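Nirnis Parts Table: task card and notes

Version 8. Maintained by Nermina Mujić and Wendell Marchetti.

Summary

Nirnis is a set of tabletop placement records using ordinary plastic parts: wheel covers, shallow trays, and similar light molded pieces. A part starts in one taped zone of a metal table and ends in another, or is turned over within its own zone. This card covers the table layout, the parts, the labels, and the known problems. The file format is covered in FORMAT.txt in the same folder.

Contents

parts/ part sheets with weight, outer diameter or longest side, and material if marked
layouts/ zone drawings for the table, one per layout
records/ one folder per session, named by layout letter and session number
labels/ start and end state for each record, tab-separated
FORMAT.txt column definitions
CHANGES.txt history by version

The current release has 72 sessions. Sessions from layout A were dropped in version 2 when the zones were redrawn. They are not comparable with the later ones and should not be merged back in from old copies.

Table

The work surface is a stainless steel table with a brushed top. The front edge is folded into a thin lip. Legs are square tube with a crossbar near the floor. The table stands on carpet, so it must be leveled again whenever it is moved. Check with a level along the front edge first, then front to back.

Brushed steel reflects. Overhead light produces a bright band that shifts with viewing position, and pale parts can lose their outline against it. Layout B left both zones as bare metal. From layout C on, the right zone is covered with a pale sheet, which removes most of the glare under dark parts and makes the rim of a wheel cover easier to trace. The left zone stays bare.

Zones

Zones are marked in yellow tape and share a border. The zone boundary is the inner edge of the tape. A part touching the tape is labeled "edge," whichever side most of it is on. A part lying over the shared border is labeled "split."

Replace tape when a corner lifts. Put the new strip down before pulling up the old one at the opposite side, so that there is always one reference edge left on the table. Measure against the drawing in layouts/ afterward and write the result in the session notes, even if nothing moved.

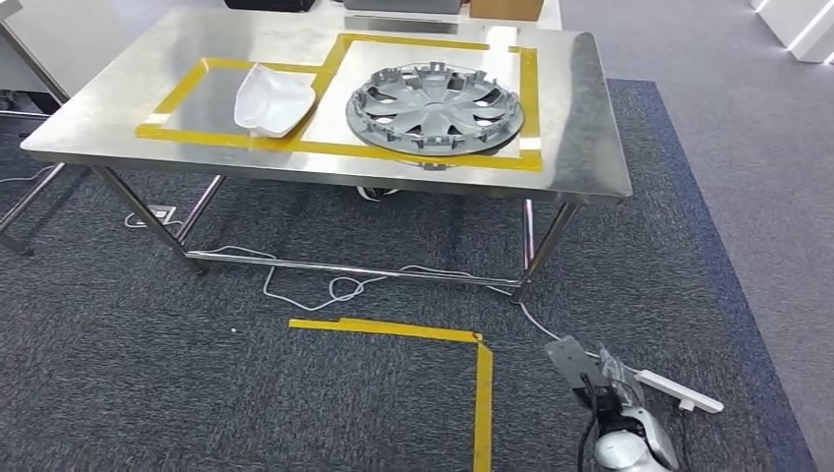
Orientation is recorded separately from position. For wheel covers, "up" means the outer face is visible and "down" means the clip side is visible. Rotation about the hub is not labeled. We tried it in version 2 and two labelers working from the same records could not agree on a zero mark for covers with repeating vanes. Mitali Dewan has a draft scheme based on the valve opening, but it only works for covers that have one.

For trays, "up" means the open side is up. Heading is the direction of the narrow end, given to the nearest eighth of a turn, with 0 pointing at the far edge of the table and values increasing clockwise. Trays that are the same width at both ends get a heading of "none."

Parts

There are 8 part types in this release. Part sheets list all of them. Two need extra care:

Wheel covers. The clips stand out around the outer edge and can catch on the sheet. If the sheet moves with the part, the record is kept and flagged "drag." Smooth the sheet flat and check its corners before the next start. Covers with a broken clip are retired, as the missing clip changes how the part sits.

Irregular trays. These are shallow, with curved raised edges, and have no straight side to measure from. Use the longest line across the rim as the long side. They weigh little and slide easily on bare steel. A tray that shifts after it has been set down is labeled by its final position.

Labeling

Each record gets a start label and an end label, done by one person and checked by another. Loretta Dvorak did the first pass for layouts C and D. Rafferty Baptiste checked them. Disagreements were settled by going back to the record, and the losing label is kept in the "alt" column.

Agreement on zone was high throughout. Agreement on heading was worse, almost entirely from trays pointing halfway between two values. Treat heading as good to one step either way.

Known problems

- Session D-8 has the zone labels swapped. Corrected in labels/, still wrong in the session notes.
- Several layout B records have no part sheet number. The part type is right but the individual part is unknown.
- Late afternoon sessions have stronger reflection at one end of the table. Time of day is in the notes for layout D only.
- Floor cables run under the table. Items on the floor or behind the table are not labeled and were not kept constant between sessions.

Planned

Layout E adds a third zone along the front edge. Drawings are done and part sheets are being reweighed on the Vatia scale. Target is May.

Corrections go to Wendell, with the session number and the row in labels/.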